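Buying a wheeled robot for site deliveries – what should we budget for?
Posted in Robots and Automation, January 24, 2025
Stikalholm

We're planning to buy an outdoor robot to run mail and small parcels between buildings on our campus, and I'm the lucky one who gets to write the budget! The longest run would be 400 metres each way, nearly all of it on big concrete slabs, and we'd want it working by May. Loads are light, 8 kilograms at the very most.

Wheels look cheaper than legs everywhere I've checked, and I'd love to spend the difference on a second battery. What I can't work out is what else belongs in the budget. The quotes I have so far list the machine, a charger and "commissioning", with no detail at all on the last one. Has anyone been through this? Also, is it worth renting first?

Prikton

Great project, you're going to enjoy this. We bought a wheeled unit for much the same job, and my first tip is to walk the route with a notepad before you compare a single price. Note every joint, curb, ramp and flight of stairs, and where people and bikes cross. I did ours in one lunch hour and it changed the whole order.

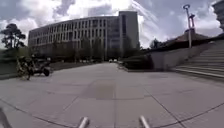 Big open paving is lovely to drive on, but it's harder to plan for than a corridor. There are fewer close walls for the sensors to work from, bikes can come at you from any side, and the light changes as clouds go over. Ask each supplier how their machine keeps its position in a wide open space, and get them to show you on your own ground. If they'll only do the demo in their car park, keep looking.

Then the steps. If a flight of stairs sits on the direct line between two of your buildings, a wheeled robot has to take the long way round by a ramp, so measure that path before you settle on a battery. Our direct line was short and the real route came out 200 metres longer. It still suited wheels, but we needed the bigger pack, and I was very glad to find that out before we signed.

Lines I'd put in the budget:

Machine and charger
Spare battery
Spare tyres, plus a spare bumper
Mapping and setup, quoted as days on site
Training for two people, so holidays are covered
A dry, lockable spot with power to park it
Insurance – ring your insurer early, ours took ages
Mobile data
Yearly service

On "commissioning", ask them to break it into hours and say what happens if the route changes later. Remapping was extra for us and I hadn't allowed a cent.

And yes, rent first if you can! We had ours for 40 days and it was the best money in the whole project. Pick a stretch with some ugly weather in it.

Buchanan

Get the legged one. Stairs solved.

Adley

Legs are brilliant fun, but I'd be slow to pay for them with light parcels and a ramp available. Ask about run time with a full load before you fall in love with one. I did fall in love with one and we still couldn't make the numbers work.

Everything Prikton wrote matches my experience. I'd add a line for signs and floor markings at the crossing points, and check who looks after the paving where you are. Ours had a lip between two slabs that stopped the demo machine every time – grinding it down was cheap, but getting permission was slow. If you want to be running by May, start asking now.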